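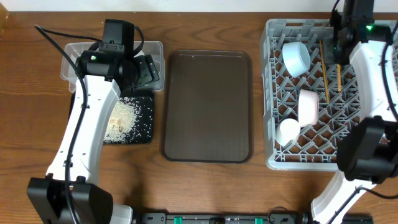 How do I get the cloudy film off clear plastic food containers?

Soak them in warm water with plain white vinegar, one part vinegar to 4 parts water, for an hour, then wash with dish soap and a soft sponge. If the film is hard water residue, it comes off in the soak. If the plastic still looks foggy once it has dried, the surface is scratched and soaking won't change that.

More from the original post: I have a set of lidded containers that go through the dishwasher most nights. The glasses come out fine. The containers were clear until December and now they have a white haze, worse on the inside corners. I also have a black plastic serving tray with the same haze, and it shows up a lot more on that. I'd like to keep using all of it if I can.

Posted by Himham617

clidach_kitchen
Check where they sit in the dishwasher. Top rack only, and turn off heated dry. Mine were on the bottom next to the heating element and the plastic got dull within a few months. The vinegar soak helped the ones that only had mineral spots. For the corners I used an old toothbrush and a paste of baking soda and water, rubbed lightly. Don't use the green side of a scrub sponge, it leaves fine scratches and then food stains settle into them.

The tray is a separate problem. Dark plastic shows everything. I wipe mine with vinegar on a cloth, rinse it, and dry it with a towel right away. If it air dries here the spots come back — our water is very hard.

Also look at your rinse aid. If the glasses are fine you may not need more of it, but mine was set too high and it left a film on plastic only.

Zovelia
just replace them, they wear out. I got 13 at a yard sale and threw out all the old ones

Fakhoury61
Agree with the vinegar. One test before you soak the whole set: put a few drops on one hazy corner, wait five minutes, rub with your finger and rinse. If that patch is clear after it dries, it's minerals. If nothing changes, it's wear.

Greasy film is different again and feels slightly tacky. Vinegar alone doesn't do much for that. Wash by hand with hot water and more dish soap than you think you need, and do the lids too, including the groove. Don't mix bleach with the vinegar if you are also trying to get tomato stains out. Do one, rinse well, and leave the other for a different day.

Edited 2025-01-19 to add the part about lids.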